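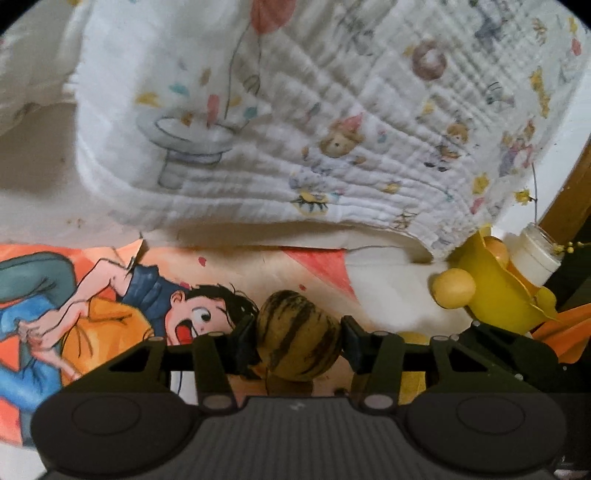
Striped fruit in the gripper, table with cloth and yellow bowl.

Grip rules for fruit: what do you write down?

tahmineh_g
Hello all. I am writing the handling rules for our hand-held gripper work at Clikamano, and I would like to hear how other groups do it. My draft has 4 rules for now. I post the two which made the most discussion with my colleagues.

Rule one: the fingers must press on opposite sides of the fruit, and the operator stops closing when the fruit does not slide. More closing than this is counted as a fault, also when the skin shows no mark.

Rule two: printed cloths and pictures stay on the table. We do not clean the background before a take. My colleague Adeel wants a plain table for the first 200 takes and prints only after. What is your opinion?

k_ngata
I'm with Adeel. If a take goes wrong on a busy table you will spend an hour guessing why. Get the grip right on plain white first, then bring in the patterns.

ebony.treloar
Disagree with Keith. We did it his way at Predon and had to repeat most of the work in October. Keep the prints from the first day, but write in the log which cloth is used. The rule should be about the log.

k_ngata
You repeated it because you changed the operator too, if I remember well what you posted then.

ebony.treloar
Fair, there were two changes. I still would not start plain.

tahmineh_g
Thank you both. Ebony, do you log also the position of the cloth, or only its name? Ours is muslin and never lies the same way twice. I add one more picture, with a lemon.
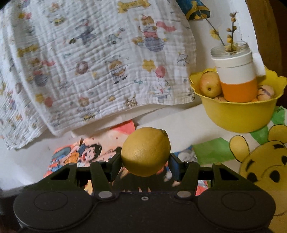
Rule three: lifting height (new draft)

After the grip, the fruit is held low, just above the gripper body, and the operator waits for one slow breath before moving. If the fruit turns between the fingers, the take is marked "turned" and kept. It must not be deleted.

heather_doolan
"One slow breath" is not a measure. Mine is a long one and my colleague's is very short. Please write seconds.

On the cloth question, we log only the name. Nobody on our side could describe folds in a way that another person would understand.

adeel_gh
I am the colleague. I agree with Heather about seconds, and I like that turned takes are kept. For example, 3572 and 3599 in our log are both turned, and I learned more from them than from the clean ones. About the plain table I did not change my mind.

tahmineh_g
Then I write two seconds, and the log gets a field for the cloth name. Rule two stays open until Sunday. If somebody has a written rule for soft fruit, please post it, ours is only for firm ones.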